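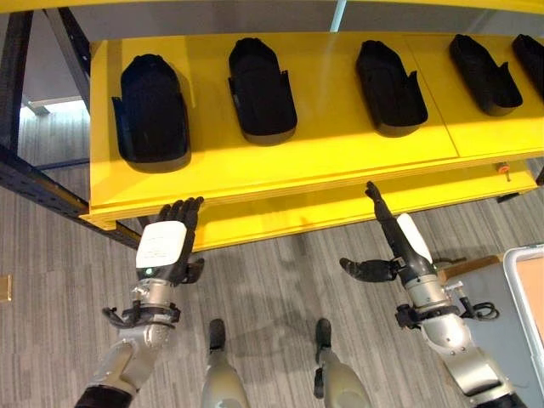 By Tincuța Cârstea | July 24, 2018

POMSTEAD — The first of the new yellow shelving units has been put up at the Birkwood parts warehouse, and crews will fit out the remaining aisles between now and November.

The units replace flat steel racking that had been in use since the building opened. Each upper shelf is set at a slope and carries a row of matte black, shoe-shaped holders. A lower shelf of the same yellow steps down below it. The shelves hang on a dark gray frame with perforated beams, so their height and angle can be changed without drilling.

Birkwood handles small parts for repair shops across the county. The warehouse stocks 1,268 part numbers, of which 879 are small enough to go in the holders. Larger items will stay on pallets at the east end of the building and are not part of the change.

"On the old racks, small parts were kept in cardboard trays, and the trays slid into each other," said Oyewole, the floor manager. "Pickers were spending time sorting out trays when they should have been filling orders."

Under the new layout, one part number is assigned to one holder. The holders lie on the sloped surface with space between them, and the rounded end is kept toward the top. Staff reach in from the front. Parts that come in matched pairs, such as left and right brackets, will be stored side by side and listed together on the pick sheet.

The holders are supplied by Clullico, which also drew up the floor plan. They come in one size. Birkwood asked for a second, narrower size for fasteners, and a decision on that order is expected after the first aisle has been in use for a full stock count.

The slope was the main point of discussion during planning. A steeper shelf makes the contents easier to see from the aisle but lets heavier parts shift forward. The warehouse tried several settings on a test bay before choosing one for general use. The thick lip along the front edge was kept in all of them.

Aisle 5 will be closed to foot traffic while the old racking is taken down. Orders for parts in that aisle should be placed by noon for pickup the next working day. Counter hours are unchanged.

About 100 of the old cardboard trays are still in good condition — shops that want them can ask at the counter.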